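Simulación antes del brazo de verdad: letras en una mesa
Foro Taller Pratgate > Robótica casera

zineb_tazi
13 de febrero de 2026
¡Hola a todos! Antes de gastarme el dinero en el brazo estoy montando la simulación en el portátil, y me atasco siempre en lo mismo: acercar la pinza a una letra tumbada sin empujarla. Pongo la vista de cerca.
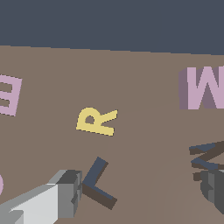 La punta de la pinza junto a la L azul, con la R amarilla detrás.

ustyna_p
¿Qué fricción le has puesto a las letras? Yo dejaría las tumbadas para el final y probaría con una de pie, que tiene caras laterales grandes.

zineb_tazi
La de fábrica, no la he tocado. Con la W rosa me aclaro mucho mejor, los dos dedos quedan uno a cada lado: 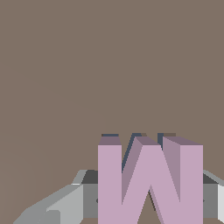
Cámara en la muñeca o cámara fija

despina77
Yo no me fiaría tanto de la vista cercana, la letra te tapa media pinza. En mi montaje de Drarnden la quité y trabajo solo con la fija.

ustyna_p
Pues no estoy nada de acuerdo, Despina. Desde lejos no ves si el dedo va a rozar el canto. Hacen falta las 2.

zineb_tazi
De momento guardo ambas (1273 capturas ya, tengo el disco temblando). Desde lejos se ve así, con el brazo al fondo de la mesa:

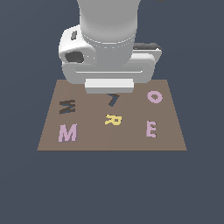

sumyee
¿Cada cuántos intentos recolocas las letras?

zineb_tazi
Cada 8, con posiciones al azar. Si lo hago más a menudo se me eterniza la tarde.

despina77
Poco me parece, yo lo haría en cada intento. Y prueba también los bordes, que el brazo llega más forzado.

zineb_tazi
Vale, me apunto lo de los bordes, mira qué postura:

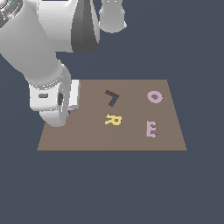

El brazo en el lado izquierdo de la mesa; la R, la E y la O quedan más allá.

ustyna_p
Baja la velocidad al 30 % en esa zona y cuéntanos. Sigo diciendo que no quites la de cerca, ¿eh?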